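4.2 The block-placing task in simulation
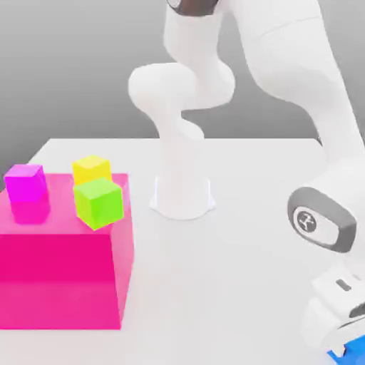

Doaa Chraibi
Doctoral candidate and teaching assistant, Harnow Robotics Laboratory
Corresponding author for Sections 4 and 5

Figure 3. The simulated workspace used in the second half of the module. Three cubes rest on the translucent pink box; the gripper is at lower right, with part of a blue object at its tip.

The second half of the module replaced the written assignment with a group project in simulation. Each group was given the same starting files, consisting of a white arm on a plain white table, a set of coloured cubes and a box on which the cubes were to be placed (Figure 3). Groups were asked to write a controller that would pick up a named cube, carry it to the box and release it without disturbing any cube placed earlier. Eight groups completed the project. The files were prepared by Tamara Ursu using the Mistik teaching package, which the students had already met in the kinematics exercises.

The surroundings were kept plain on purpose. In the pilot run in May, the table carried a printed grid, and several groups wrote code that read positions from the grid lines and failed once these were removed. The box was made translucent so that a cube which had sunk into its upper surface through a contact error could be noticed during playback. Refraction complicates this check. The magenta cube in Figure 3, for instance, has a darker pink section beneath it inside the box and looks taller than it is. Students were therefore told to confirm the resting height from the logged position of each cube and to use the rendered view only as a first check.

Spacing proved harder than grasping. In the view shown, the green cube overlaps the lower part of the yellow one, and the distance between the two cannot be judged from this angle alone. Two groups dealt with the problem by adding a second viewpoint. The remainder computed clearances from the object poses and rejected any target that fell too close to a cube already on the box.

Across all groups, 3,906 attempts were logged. Of the failed attempts, 1,134 ended before the cube had been lifted and 916 ended after lifting but before a stable release. The second class includes cubes dropped in transit, cubes released too high and cubes knocked from the box by the fingers as they opened. Ruxandra Tudose and Aurelia Anghel assigned the failure labels separately, and disagreements were settled by replaying the attempt from its log.

Marks were not tied to the success rate. Each group submitted its controller with a short report on its most frequent failure, and the report carried the larger share of the mark. The marking scheme is given in Appendix B.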